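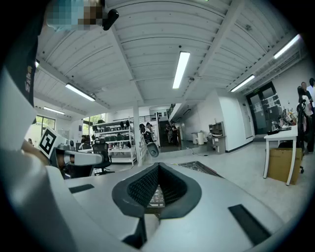
Figure 14.1 Hand-held grippers in use. The square marker stands upright on the second gripper.

Chapter 14
Recording Demonstrations by Hand

Chapter 2 described a robot arm as a chain of joints with a tool at the end. Most of the chapters after it were about moving that chain: finding joint angles, planning a path, and stopping the arm before it hits something. In all of them a person wrote down the motion in advance, as numbers or as code. This chapter starts from a different place. A person does the task, the motion is recorded, and the recording is used to train a controller.

The running case is the Hurnosance project, a one-term project in the second-year robotics class at Maltell College. The class had to record people moving small items of tableware from one place to another and then train a policy that could do the same on a two-arm robot. The students used a pair of hand-held grippers they named Kilter and a set of recording scripts they named Noh. Both names are used throughout the chapter, and the scripts are described in Section 14.5.

Before you begin, you should be comfortable with coordinate frames (Chapter 3) and camera calibration (Chapter 9). You do not need the material on force control.

Terms introduced in this chapter
demonstration, episode, end effector pose, fiducial marker, time alignment, dropped tracking, policy

14.1 Why use a hand-held gripper?

There are several ways to record a person doing a task for a robot. The person can drive the robot with a joystick. The person can take hold of the arm and push it through the motion, as you did in the lab for Chapter 6. Both methods need the robot to be present and switched on for the whole session, and both are slow. In the joystick trials at Maltell, placing a cup on a saucer took most students several tries.

A hand-held gripper separates the recording from the robot. The operator holds a tool whose jaws are the same shape as the jaws on the robot, and works at a table in the ordinary way. A camera on the tool records what is in front of the jaws. What has to be recovered afterward is where the tool was at each moment and how far the jaws were open.

The main limit of the method is easy to state. A person's arm can reach places and angles that the robot's arm cannot. A demonstration can be clean, well lit, and fully tracked and still be of no use if the robot would have to fold its elbow through its own base to copy it. Section 14.6 gives a check for this, and the check should be run on the first day of recording. The Hurnosance class ran it in the third week and had to discard a good part of what they had by then.

14.2 Setting up the work area

The class worked in a shared hall, with other people passing through. They set the area up again at the start of each session, and the steps below follow their written procedure.

Choose the table first. It should be low enough that the operator can look down on the items and keep both forearms clear of the edge. Mark the positions of the table legs on the floor so the table can be put back in the same place. Keep the number of items small at first. A plate and an open box are enough to define a task with a start and an end, and they can be moved around between episodes to give variety.

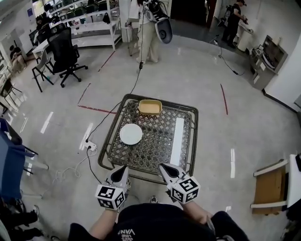
Run power to the table before anyone picks up a gripper, and walk the cable route once to see where a foot might catch. Operators look at their hands while they work, and they will not see a cable by their shoes. The Maltell procedure assigns one student to the operator and a second to the recording computer, and these two do not trade places in the middle of a session.

Next, check the markers. A fiducial marker is a square black-and-white pattern that a program can find in an image and use to work out position and angle. A marker on a flat card gives a good reading when it faces the camera and a poor one when it is seen nearly edge-on. Putting markers on several faces of a cube helps, since one face is usually turned the right way. Wipe the markers, look for peeling corners, and measure the printed size with a ruler. If the size entered in the software is wrong by a small amount, every distance computed from it will be wrong in the same proportion.

Lighting matters for the same reason. Overhead tubes can put a bright streak across a glossy marker, and the program will lose it for as long as the streak is there. Matte paper mostly solves this. Daylight from windows changes over an afternoon, so record a short test episode at the start of each hour and compare it with the first.

14.3 What counts as an episode

An episode is one complete performance of the task, from hands at rest to hands at rest. The Noh scripts start a new file when the operator squeezes both grippers shut twice, and close the file on the same signal. Anything in between belongs to the episode, including mistakes. The class kept episodes in which an item slipped and was picked up again, and gave them a separate label.

Over the term the students recorded 1,604 episodes. Of these, 236 were rejected, nearly all for dropped tracking, meaning that the program lost sight of a marker for longer than the limit set in the script. The rest were passed on to training.

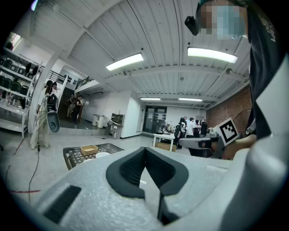
What should an operator do when tracking drops in the middle of an episode?

The operator should finish the motion at normal speed and let the script flag the file. Stopping to wave the marker at the camera adds a movement that has nothing to do with the task, and if the file is kept by mistake the policy may learn it.

Speed also needs a rule. New operators tend to move very slowly when they know they are being recorded, and then speed up as they get bored. The class had each operator do a warm-up set that was deleted afterward, then work in short blocks with a break between them.

The next section turns to time alignment. Each gripper has its own clock, and so does every other camera in the room. Before the recordings can be used together, their clocks have to agree to within a single video frame.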